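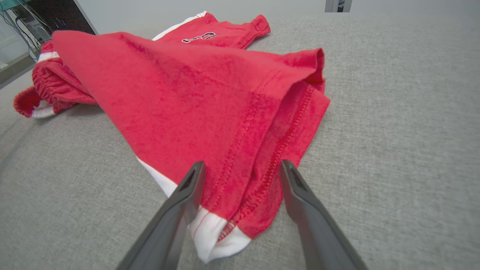 ¿Cómo se dobla una camiseta arrugada? El gran misterio de las costuras

Por Unai Sotomayor

¿Te has fijado alguna vez en la ropa de deporte cuando acaba hecha un gurruño en el sofá? Una camiseta roja con ribetes blancos, por ejemplo, puede parecer una montaña, una tienda de campaña o un volcán. ¡Y sigue siendo una camiseta! Hoy vamos a aprender a leer la ropa como si fuera un mapa, y a doblarla después.

¿Por qué se arruga la tela?

La tela está hecha de hilos, y los hilos están hechos de fibras finísimas, más delgadas que un pelo. En muchas camisetas los hilos no van rectos: forman filas y filas de bucles enganchados unos con otros. Eso se llama tejido de punto (mira una camiseta vieja con una lupa, ¡es precioso!). Los bucles se abren y se cierran, y por eso la camiseta se estira cuando metes la cabeza.

Si la dejas caer de cualquier manera, la tela se dobla por donde puede. Los pliegues que quedan aplastados mucho rato se marcan, sobre todo si la prenda estaba húmeda. El algodón se arruga bastante. El poliéster, que se usa mucho en la ropa de deporte, se arruga menos y se seca antes.

Las costuras son las carreteras

Dale la vuelta a una manga y busca por dentro. Verás una línea llena de puntadas muy juntas, como una oruga larguísima. Es la costura overlock, que también se llama remallado: une dos trozos de tela y a la vez envuelve el borde para que no se deshilache. La hace una máquina especial que trabaja con tres, cuatro o hasta cinco hilos al mismo tiempo. ¡Menudo lío si se enredan!

Henk Brouwer lleva media vida arreglando ropa en su taller, Clelach, y me dejó contar las puntadas de una camiseta suya. Tardé una tarde entera – con merienda en medio – y me salieron 2.545. Henk me enseñó también su truco para saber qué es cada cosa cuando una prenda está hecha una bola: seguir la costura con el dedo. Tarde o temprano llegas a un hombro, a una manga o al bajo.

El bajo, o dobladillo, es el borde que queda abajo del todo. A veces lleva una banda de otro color. Es una pista estupenda, porque un ribete blanco sobre tela roja se encuentra enseguida, aunque esté retorcido y enseñe el lado de dentro.

¿Y esa parte tan fruncida?

Cuando la tela se encoge en muchas ondas pequeñas, como el borde de una empanadilla, casi seguro que hay una goma elástica escondida. Los pantalones cortos la llevan en la cintura. La goma tira de la tela hacia dentro y la frunce. Si la estiras con las dos manos, las ondas desaparecen, y si la sueltas, ¡zas!, vuelven.

Ahora, a doblar

1. Busca una superficie plana y despejada. Sirve una cama, una mesa o el asiento del sofá.
2. Encuentra los dos hombros, agarra uno con cada mano y levanta la camiseta. Dale una buena sacudida.
3. Túmbala boca abajo y alísala con la palma, desde el centro hacia los lados.
4. Lleva un lado hacia el medio, con su manga. Echa la manga hacia atrás para que no asome.
5. Haz lo mismo con el otro lado. Te quedará un rectángulo largo.
6. Sube el bajo hasta la mitad y dobla otra vez, hasta el cuello.

Los pantalones cortos son más fáciles: una pernera encima de la otra, alisas la cintura y doblas por la mitad. Si la camiseta y el pantalón hacen juego, guárdalos juntos, uno encima del otro, y el día del partido los encuentras a la primera.

Un reto para casa

Pide a alguien que haga una bola con una camiseta limpia. Cierra los ojos y busca los hombros solo con los dedos, siguiendo las costuras. Yo tardé 16 segundos la primera vez y Henk, que hace trampas porque tiene mucha práctica, ni siquiera la mitad. Después prueba con unos pantalones, que tienen una costura muy curiosa justo entre las dos perneras. ¿Sabrías encontrarla sin mirar?

Palabras nuevas

Dobladillo: borde de la tela doblado y cosido.
Ribete: tira que adorna o refuerza un borde.
Fruncir: recoger la tela en arrugas pequeñas.
Pernera: la parte del pantalón por donde pasa la pierna.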